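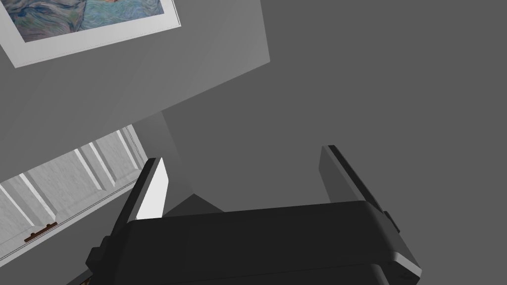

1/ Moving our app's back end to Plornon, the long version

Hello all, I promised a few of you a proper write-up once we'd finished shifting the Setport app over to Plornon, so put the kettle on, because I do go on a bit (you know this by now).

2/ For anyone new: Setport is the little app I look after for people with boats in small harbours. Berth bookings, tide notes, a message board, push notifications when the gate times change. It began life with a back end I wrote myself, and I was very fond of it, but it was held together with string.

3/ The bits we wanted someone else to run were logins, push, file storage and the database. Everything a person can see in the app stays ours. I'd put this off for two winters and then a certificate ran out overnight and I woke up to 60 emails, so that was that decided!

4/ We looked at 3 services. One was lovely but had no way to export your users with their passwords intact, which would have meant asking every skipper to reset theirs, and I've met our skippers. One charged per push. Plornon charges per active device and lets you take the lot away as plain files.

5/ The first job was data. Our old tables had berth numbers stored as text in some harbours and as numbers in others (my doing, years ago, sorry). Plornon's importer is fussy about this and stops at the first row it doesn't like. I was cross for an afternoon, then rather grateful, as it found 11 berths that existed twice.

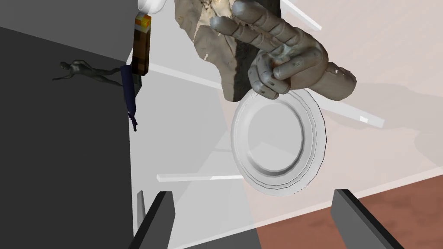 6/ While you're cleaning, do look at your dates as well. Ours were saved in local time with no zone, which is fine until the clocks change and a booking slides an hour along the pontoon. We turned everything into UTC on the way in and the app does the sums on the phone now.

7/ Push was the part I dreaded. Device tokens can come across, but only if the app's signing keys are loaded on the new side first, and the console page for that is hidden under "Project", then "Channels", then a tiny cog. If you take one thing from this thread, let it be the tiny cog.

8/ A word about languages, as several of you asked. The Plornon console comes in English and Polish, and the menus are well translated. Error messages from the importer are still mostly in Polish. I kept a translation tab open and have learnt some very specific vocabulary, chiefly the words for "column" and "missing".

9/ That matters a bit for us, because our biggest marina customer is Zieliński, and their staff use the console in Polish while I use it in English. The setting is per user, so we can both be on the same page and each read it in our own language. Such a small thing and it's made phone calls so much easier.

10/ Limits to watch for: on the starter plan you get 200 records per query, and if you ask for more it quietly gives you the first lot and says nothing. Our message board looked very peaceful for a day. Use the paging cursor from the start, even on tables you think are tiny.

11/ We switched over on 26th April, early in the morning, with the old server kept running read-only beside it. I wrote to all the harbour offices beforehand and had some very kind replies, and one asking if the tides would be affected.

12/ Still to do: scheduled jobs. Plornon has them but we need something that follows the gate times, so those are running through Skiltomik for now, which calls our script and pokes the push service. It works nicely, although I'd like one fewer thing to log in to. If anyone has done this all inside Plornon, please do tell me how, I'd love to see your set-up.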